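Jodik Dishes: read me first

Hi, and thanks for downloading this! I'm Deisy Chambi. I put the set together with Wilmer Arboleda, mostly on evenings and the odd Saturday, and this file is the long version of what I keep typing in emails.

What it is

777 short recordings of robot arms putting plates into a dish rack. No bowls, no cups, no forks (we tried forks, never again). Every recording was driven by a person, either me or Wilmer, so when something goes well, please give us the credit and don't tell your boss the robot figured it out!

Why plates

I wanted to know whether a machine could take over the one chore I really can't stand. People keep asking me if we're there yet, and my answer is still no, or maybe "on a good day, with my plates, in my rack." Picking a plate up off a flat surface is the hard bit. The rim sits so low that the fingers want to push it along instead of getting under it. Then you have to turn the thing upright and find a slot that's barely wider than the plate, and if you're off by a little it rides up on the prongs and you get to start over.

We trained a small model on the set in February, and over 16 tries it racked a plate cleanly 4 times. I do it in two seconds while talking on the phone. So, you know, keep your sponge.

What's in the folders

correa/ has the recordings Wilmer drove, dellis/ has mine. The names are from our old workstations and mean nothing. Each recording has wrist video, joint positions, gripper opening, and a text file with the instruction and a note if we wrote one. Some of the notes are in Spanish and a few are just Wilmer complaining.
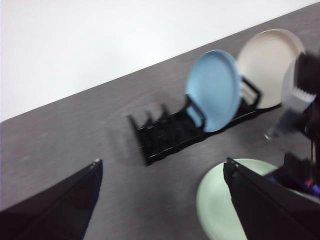

Wrist view: blue and cream plates upright in the rack, green one still on the table.

Things to know before you train on it

Wrist video gets blurry when an arm moves fast. I left those parts in, because a real kitchen won't hold still for you either. If you need sharp pictures, filter them yourself.

The fingers cover a lot of the plate right when it matters most. Sorry, that's just where the camera lives.

There are 15 recordings where the plate ends up in the wrong slot. They're marked "misplaced" in the notes, and I'd keep them if you're working on recovery.

All the plates are dry and clean. I'd love to do soapy ones next, but Wilmer has to be talked into it.

Loading it

The Pladiner loader reads everything as is. Point it at the top folder, not at correa/ or dellis/, or it'll skip the notes without telling you. I lost a whole afternoon to that one.

If you find a broken file, write to me with the folder and the recording name and I'll fix it in the next upload.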